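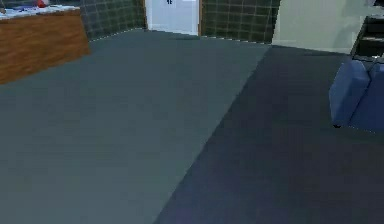

The simulated room on Zeeshan's screen: counter on the left, blue sofa on the right, and the floor running up to the white door.

I'd been promising to get over to Grindwood for ages, and the Monday after Christmas, 26/12/2022, I finally did. It's a shared workshop on the edge of Kaltville, up a flight of 19 steps (I counted them because I was carrying mince pies and a box of motors). Inside it's warm and messy, and there was a queue for the kettle!

The thing I'd come to see is called Marras, a little wheeled robot that Zeeshan Sandhu and Mahlet Habte are building to trundle about a room and fetch small things. It's up to 16 kilos with the battery in, so they do most of the driving on a computer first and only then let it loose near people's ankles. Zeeshan sat me down in front of the simulator and let me have a go.

I loved the room. Dark green tiles on the back wall, dark shelves off behind the sofa, something small and red on the counter that I badly wanted to go and look at. The floor changes from light grey to dark charcoal along a straight slanting line, and Mahlet told me that line has given them more bother than all the furniture put together. Their first floor-following code took it for a wall and stopped dead every time. She's sorted it now, mostly, though it still dithers if you come at it slowly. I came at it slowly. It dithered.

Then I drove it into the sofa. Six times, if you believe Razia Mirani, who was supposed to be soldering.

After lunch we had a look at the real Marras, which was on the bench with its lid off while Shabnam Butt swapped a wheel bearing. The motor boards are from Feneo and cost them 52 pounds the pair, second-hand. One of them whines a bit — Shabnam says you stop hearing it after an hour, and I nearly had.

I didn't get to see it drive for real, as the bearing was the wrong size and the shop was shut. They're hoping to have it rolling by February, and I've been told I can come back if I bring more mince pies and keep off the joystick.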